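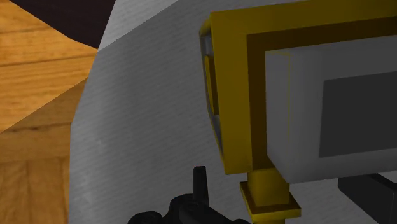

A simulated gripper next to one of the test objects, in yellow and grey. Image from the Flela simulator.

Gráinne Lynch had lost most of her voice by the time we sat down. She had been talking since nine in the morning, first to a high school group from Ehlers and then to whoever came through the door, and she had one more demonstration to give at four.

"I'll be fine if I don't have to talk over the compressor," she said, and went to close the door.

Lynch runs the simulation side of things at Stirnotia, which moved into the old print works on Callau Street three years ago and held its first open day on November 14, 2023. The company builds software for robot arms that pick things up and put them somewhere else. Most of its paying work is for warehouses and parts suppliers. Visitors had been booked in groups of 40, with a tour of the floor, a talk, and a session at the screens in the back room, where Lynch and two of her colleagues ran Flela, the simulator the company uses to try things before it tries them on an arm.

I asked why a company with real arms in the next room would put people in front of a computer.

"Because that's where we spend our time," she said. "If you came in on an ordinary morning you'd find one person at an arm and six of us at desks. I didn't want to give the impression that it's all machines swinging about. People would go home with the wrong idea of the job."

The real arm did get the bigger crowd. It was moving plastic cups from one tray to another behind a clear screen, and there were children in front of it all day. The back room was quieter. Visitors sat down at a screen, were shown the view from close to the gripper, and were asked to choose where it should close on an object before the program carried out the grasp.

Lynch said the close view bothered people at first.

"You expect to see the robot from across the room, like in a film. Then you sit down and there's a bit of black gripper at the bottom and something enormous and yellow beside it, and you can't tell how big anything is. Adults ask what they're looking at. The kids mostly just start."

The yellow object came up several times over the day. In the version we looked at together it stands on a pale surface with a wooden floor off to one side. It looks like a small monitor on a stand, with a dark panel set into a grey housing and a thick yellow surround. The staff call it the telly. Lynch would not commit to what it is supposed to be.

"It's a shape with a post and a base," she said. "That's what I care about. You've got a wide heavy-looking part up top and a thin part under it. Where do you grab it? If you go for the top you may find the fingers don't open far enough. If you go for the post you've got a good grip but all the weight is above you, and it tips when you lift. A box is a box from any side. This one makes you choose."

Most visitors chose the post. Lynch said the software did too, early on, and that the team had spent a good part of October working on it.

"We did 3820 runs on that object alone. It ended up held at the right height in 2576 of them. The rest were drops, or it slid, or the fingers bumped the base on the way in and pushed the whole thing along. Bumping the base was the big one. You come in low to reach the post and the base plate is in your way."

I asked if that was a good result. She took a while to answer.

"It's all right. It was a lot worse in September. For a customer it wouldn't be close to good enough, and I said so in the talk. A man at the back asked me if I was allowed to say that."

She was, she said. The open day had been her manager's idea, and she had agreed to speak on the condition that she could show failures. The slides had four clips of grasps that went wrong. In one, a bowl climbs slowly up the side of a finger and falls off the back of the hand. It got a laugh from every group.

Lynch grew up on a dairy farm and studied mechanical engineering. She did not write any code until her last year, when a project partner dropped the course and left her with the half she knew nothing about. Her first job was at a company that made packing lines for fruit.

"Fruit taught me everything about gripping. Every peach is different and you can't dent one. We'd test on real peaches, and by the afternoon you'd handled the same peaches so often they weren't a fair test any more. I used to think, there has to be a better way to waste a day. Simulation doesn't bruise."

It has its own problems. She is careful to tell visitors that a grasp that works on screen can fail on the floor for dull reasons. Friction is the main one. The simulator has a number for how slippery each surface is, and somebody has to pick the number.

"You can pick it well or you can pick it badly. If I set everything a bit grippier than life, my results go up and I look very clever until we plug in the arm. So we vary it. Each run gets slightly different friction and slightly different weight, and the object is turned a bit. If the software only works when everything is just so, I'd like to find out at my desk."

Flela now holds 110 objects. They include mugs, bottles, tools, a few toys and a good many things like the yellow one that are there for their shape. Lynch adds to the library when a customer has trouble with a part, though the part itself usually has to be changed before it goes in, for reasons of confidentiality. She said the changed versions are often harder than the originals.

One of the students from Ehlers had asked her why the rooms in the simulator have proper floors and tablecloths when the robot only needs the object. She thought it was the best question of the morning.

"The camera doesn't know what matters. If we train with a plain background, the software gets used to a plain background. Then you take it to a site with a patterned floor and it starts having opinions about the floor. So we give it floors. We give it wood, tile, carpet, whatever we've got."

The same student asked whether the robot would take her uncle's job. He works nights at a distribution centre. Lynch told me about this without being asked.

"I said I didn't know. I said the jobs I've seen change were the ones where people lift the same thing all shift, and that some of those people moved to other work on the site and some left. I wasn't going to tell a sixteen-year-old it would all be lovely. She seemed all right with that. She wanted to know what you'd have to study, so I gave her my email."

We went through to the back room a little before four. A retired couple were at the far screen, sharing a chair. He wanted to take the yellow object by its top edge and she thought he should go lower. They tried hers first. The program brought the gripper in beside the post, closed, and lifted, and the object leaned over and stopped at an angle, still held.

"Does that count?" the woman asked.

"Not by our rules," Lynch said. "It has to stay within a few degrees of upright. I'd take it, though, if it was my telly."

They tried his. The fingers met the top of the yellow surround and would not fit over it, and the program gave up and went back to the start. He asked if he could have wider fingers. Lynch said that was what the customers asked for as well, and that wider fingers were heavier and then had trouble getting in between things on a shelf.

I asked her what she would change if Stirnotia held another open day. More chairs, she said, and a sign for the toilets. She would cut the talk from half an hour to 20 minutes. She would also like to put a real arm and the simulator side by side with the same object in each, so visitors could see the two disagree.

"We talked about it for this one, but we'd have needed to build the telly, and our printer was booked out with brackets for a customer. It's on the list. I'd want it done by autumn."

The four o'clock group was already coming down the hall. She drank what was left of her water, asked me to prop the door open on my way out, and started moving the chairs back into rows.

Stirnotia takes bookings from school groups on the first Wednesday of each month during term. Teachers can write to the front office at the Callau Street address. Closed shoes are required on the floor, and children under 12 need an adult with them.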